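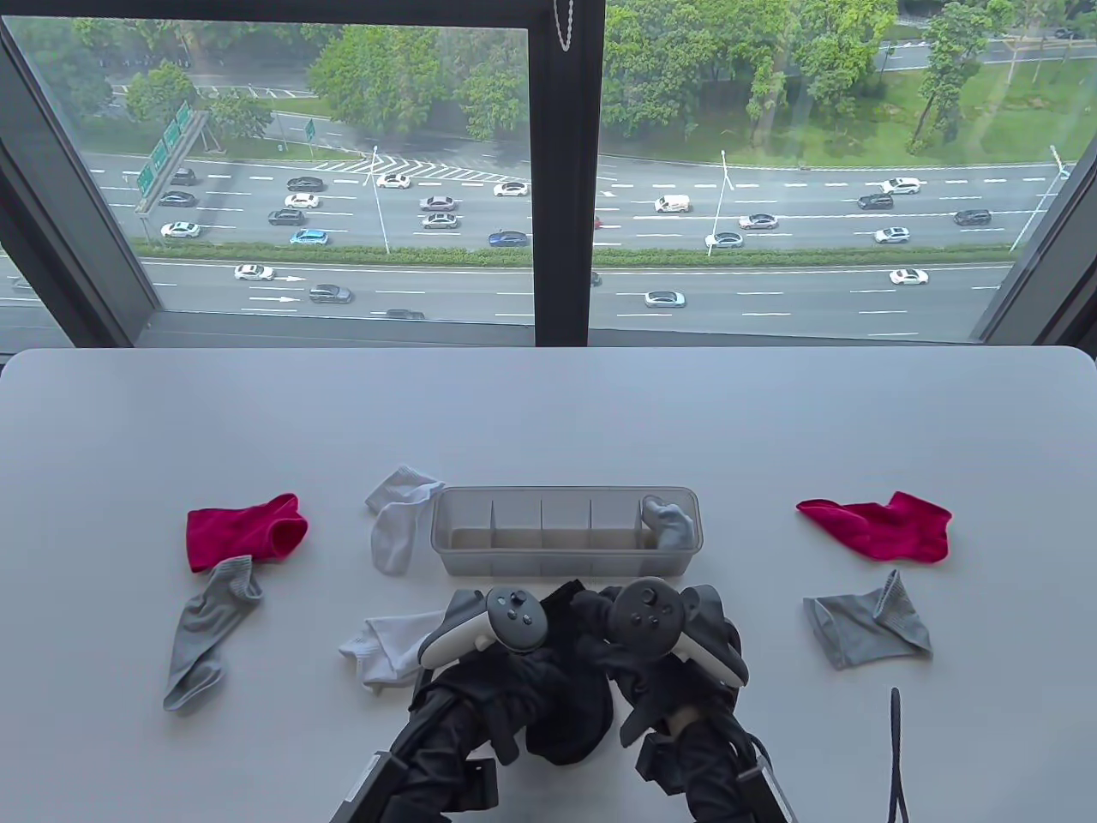 Four mornings of slow breathing did more for my sleep than a whole summer holiday, wrote Muammer Tokgöz in the guest book of the Prallusel house last May, and with these words in mind the team of Clulisby now opens a longer program for people who sleep badly.

Prallusel, May. Clulisby, organizer of quiet stays and breathing courses, announces the start of its new program "Evening Rest." The program lasts 4 nights and takes place in the Prallusel guest house, above the village of Fliden. It is meant for adults who work long days, who wake up often in the night, or who simply wish to learn how to finish a day in a calm way. Previous experience with yoga or meditation is not required.

In the first season Clulisby offers 52 places. Of these, 46 are in shared rooms with two beds, and the remaining six are single rooms on the garden side. The groups are kept small, so that the teacher can speak with every guest personally.

The day at Prallusel begins later than guests of other retreats may expect. There is no bell at sunrise. Tea and fruit are ready from 7:30 a.m., and the first class, a gentle stretching on the floor, starts at 9. Before lunch the guests walk together on the forest path to the old mill and back, without talking for the first half of the way. After lunch there is free time until 4 p.m. Many people use it for sleeping, and the teachers have nothing against this.

The most important part comes after dinner. From 8 p.m. the lights in the common rooms are made lower and the telephones stay in a cupboard at the reception. The group meets in the upper hall for breathing exercises, followed by a long guided rest under blankets. The exercises were put together by Yiğit Tokgöz, who leads the evening classes and has taught in Prallusel for several years.

"Many guests ask me for a technique which makes them sleep at once," says Yiğit Tokgöz. "I do not have such a technique. I can show them how to come to bed with less noise in the head, and we practice this every evening until it becomes familiar. At home they should continue with ten minutes, and it should be the same ten minutes every day."

The meals are vegetarian and are cooked in the house. Dinner is served early, at 6 p.m., and it is light: soup, warm vegetables, bread, and a little cheese for those who want it. Coffee is available only at breakfast. Guests with allergies are asked to inform the kitchen when they book, because on the day of arrival it is difficult to change the menu.

Together with the program, Clulisby publishes a small practice book with the title "Marti." It has 106 pages and contains the evening exercises in simple drawings, a page for notes after each exercise, and the recipe of the herbal tea which is served in the upper hall. Every participant receives one copy on arrival. The book can also be bought at the reception by visitors who are not staying in the house.

Clulisby would like to point out that the program does not replace a medical treatment. Persons who take medicine for sleeping, or who have a serious illness of the heart or the lungs, should speak with their doctor before they book. The teachers are glad to send the list of exercises in advance for this purpose.

Guests should bring comfortable clothes in layers, warm socks, shoes for the forest path and a water bottle. Mats, cushions and blankets are provided. Arrival is possible from 3 p.m., and the welcome talk is at 5 p.m. in the dining room. A bus goes from Fliden up to the house twice in the afternoon, and guests who write their arrival time on the booking form will be met at the stop.

The price includes the room, all meals, all classes and the practice book. Bookings are accepted in writing or by telephone between 10 a.m. and 2 p.m. Journalists who wish to visit an evening class are welcome after agreement with the Clulisby office. We kindly ask them not to take photographs during the guided rest.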